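August 27, 2024

Up late again. Quarter to one. Knee sore from the stairs at Laur, lift still out, so no run tomorrow either.

Choir stuff mostly. We have 40 minutes in Andangate in December and Gunārs wants the long Latvian piece, which eats half of it. Altos can't hold the low line yet – me included. Sang it in the car with the windows up. Flat by page three, definately flat.

Rent went out. Call dentist. Need black shoes that don't squeak. Hall wants 167 for the piano tuning, up from last year, and I said yes without asking anyone, oops.

Half the tenors are away untill the 9th. Wrote the new rehearsal times on the back of the gas bill, now can't find the gas bill.

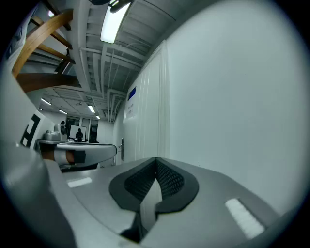

Nazanin thinks we should drop the second verse and take the whole thing slower, and she may be right – will try it at the next one. Bring pencils. Bed.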